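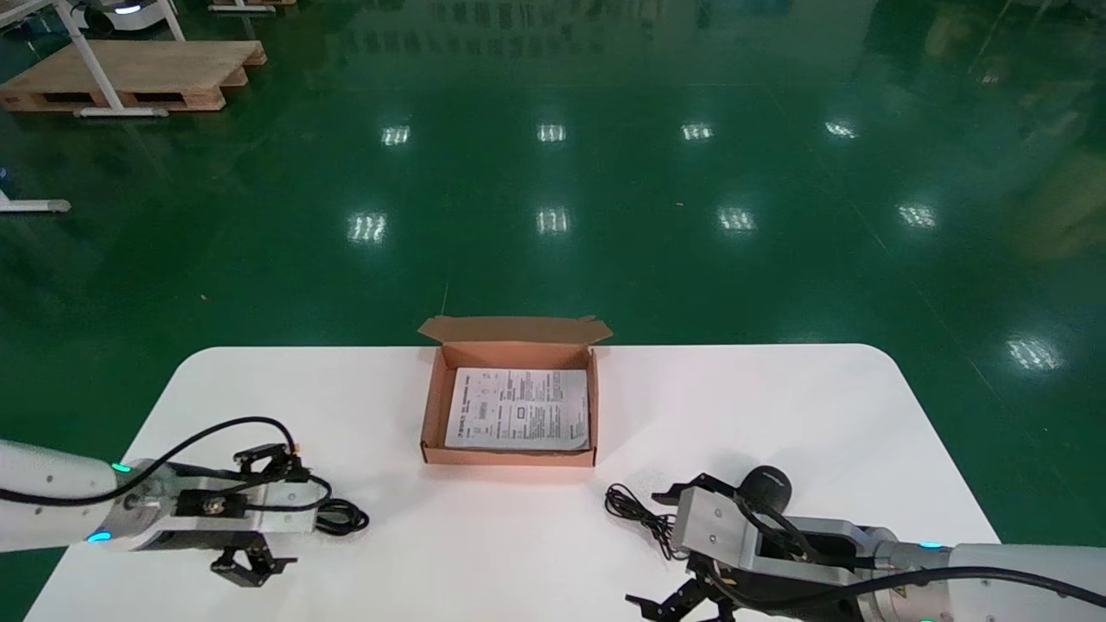
Carton open at the far side of the table, printed sheet inside, coiled black cable in front.

Lists > Drunstead Stores > Packing and Returns > Thread 1467

Subject: Re: Order of contents in the small Zaris cartons

Dear colleagues,

Thank you to all who responded to the question raised by Beat Lehner. His message is repeated in part below, followed by the position of the Packing Office. Please treat this reply as the current instruction for Drunstead until revision 2 of the packing guide is released in January.

> From: Beat Lehner
> To: Drunstead Stores list
>
> We continue to receive small cartons at the Dutness counter
> in which the printed sheet has been placed on top of the
> contents and creased when the lid was closed. In others the
> cable has been put in without being coiled, and the lid does
> not lie flat. The guide shows the finished carton only and
> does not give the order of packing. May we have a ruling on
> the following points?
>
> (a) Does the sheet go in before or after the contents?
> (b) Is a cable tie required?
> (c) May the Boström cartons be used as a substitute when the
> regular ones run out?
>
> Until we hear otherwise, the counter will accept cartons
> packed either way.
>
> Beat Lehner
> Dutness counter

On point (a), the printed sheet goes in first. It should lie flat on the floor of the carton, text side up, and should not be folded to fit. The contents are then placed on top of it. Staff checking a returned carton may lift the contents out and read the sheet in place, and it need not be removed unless it is torn or marked.

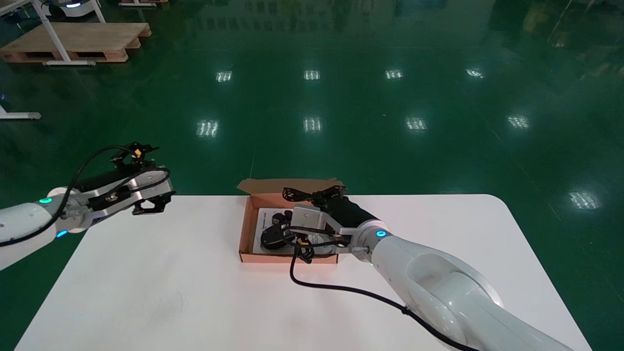 Black item resting on the white insert, lid standing open behind.

The lid should be folded fully back before anything is placed inside. A half-open lid tends to fall forward and catch the corner of the sheet. The side flaps should be turned outward at the same time and tucked in last.

On point (b), a cable tie is not required for cartons that stay within Drunstead. A neat coil is sufficient. Cartons going out to other sites must have a tie, and the reusable kind is preferred. Wire ties are no longer issued and any remaining stock should be handed in to the Packing Office.

Cables should be coiled on the table and then moved to the carton as a single bundle. Coiling a cable inside the carton pulls the sheet out of position — this was the most frequent fault noted at the last check. The loops should be long and narrow so that the bundle fits beside the other contents. Please do not wind a cable tightly around an item or bend it sharply at the plug.
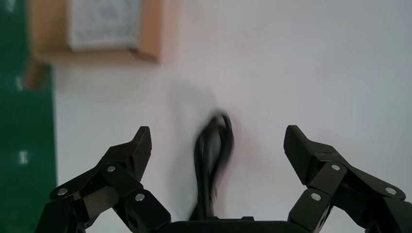 Substitute cartons

On point (c), Boström cartons may be used for internal transfers only. They are slightly deeper than the regular cartons, and the contents can shift if no filler is added. Plain paper filler is available from the Packing Office on request. A substitute carton must carry the regular contents label on the short side, where it can be read on the shelf.

Old labels should be removed or fully covered. Cartons with crushed corners or a split along the lid fold should not be returned to use, even for internal transfers.

Work surface

Packing tables should be kept clear of loose paper, and the carton should be set well in from the edge while it is being filled. Sheets waiting to be packed belong in the tray at the end of bay 2. Several sheets have been found on the floor after the Sunday shift and have had to be reprinted.

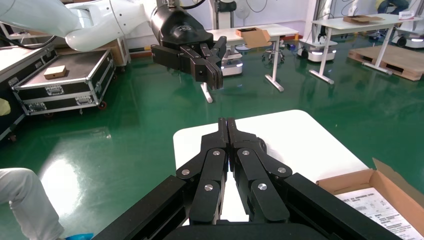 Open carton with the printed sheet lying inside, flaps turned outward.

The Dutness counter is asked to stop accepting cartons packed with the sheet on top from the start of January. Until then, such cartons should be repacked at the counter and the sending section informed by a short note. No formal fault report is needed.

Comments on the draft of revision 2 may be sent to this list or directly to me. Please quote the thread number in the subject line so that replies are filed together.

Kurniawati Wijaya
Packing Office, Drunstead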